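Folding jeans flat on the bed, quick version

Padmavathi Poduval, April

Got asked for this again so typing it up fast. Jeans first, same idea works for most pants. You need a flat surface. Bed is best, table if it's long enough. Clear it off first, I always skip that and always regret it.

Before you start
Empty the pockets. All of them, the tiny one too. Zip up, button up. Turn the legs right side out if they came out of the dryer inside out.

Step 1. Lay them out
Back side up, waistband away from you. Pull the legs straight. Light sheet helps with dark denim, you see the edges way better. Don't fuss with the hems yet.

Step 2. Smooth
Flat hand, waist down to the ankle. Pinch and tug wherever the cloth bunches, usually under the back pockets and down by the narrow end. Long creases down the leg come out if you pull from both ends at once. Side seams should run straight. If a seam twists toward the front just let it, some pairs are cut like that and you will never win.
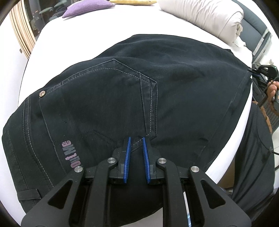
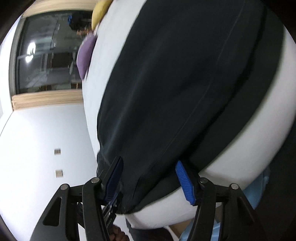
Step 3. Leg over leg
Take one leg by the outside seam, bring it across onto the other. Match the seams, then the hems. The crotch sticks out in a little triangle, tuck that in so you get a straight edge. Smooth agian.

Step 4. Fold up
Hem to just below the waistband. Not all the way, leave a gap of two fingers or it gets fat at the top. Then in thirds for a drawer, in half for a shelf.

Step 5. Stand it up
Set it on the folded edge. If it stays up, good. If it flops, the thirds were uneven, redo only the last fold.

For the suitcase: stop after step 3 and roll from the waist down, tight. I did it this way for the Pliltthorpe trip and got 15 rolls in the big bag, kids' stuff included.

Drawer notes
Mine is the Brikeck one, shallow, so thirds only. Dark pairs at the back, everyday ones in front. Stretchy jeans want to unroll, put them between two stiff pairs. Printed side in if the print is the flaky kind, it sticks to itself when its warm.

Shirts are a seperate page, doing that one next. Sweaters after that, probably.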